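Fitted sheet keeps popping off corner, deep mattress

Posted in Bed & Bath by plodthorpe_dad

Bought a mattress topper in June and now none of my fitted sheets stay on. Corner by the wall pops off every night, usually by 6 am. Sheets are Wornetti, package says full size, doesnt give a depth. Do I need new sheets or is there a trick? Would like to not spend much.

gravelroad11
Measure the mattress AND topper together, floor of the mattress to the top. Mine came to 16 inches and regular sheets are made for way less than that. You want "deep pocket" on the label. Wash before you judge, cotton shrinks. Hot dryer makes it worse.

twal_mom
suspenders. the clip kind. Done

Flonden Linens Fan
Agree on deep pocket but try this first, costs nothing. Do the hard corner first (wall side), then the one diagonal from it, then the other two. Most people go around in a circle and the last corner ends up too tight. Tuck a good 7 inches under if you have it. Also check you dont have it sideways, the tag usually goes at the bottom right but not every brand. I did mine Wednesday after a wash and didnt iron, so ignore the creases. Still on.
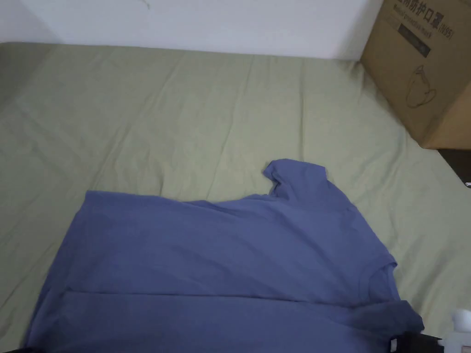 My sage green one, wall side tucked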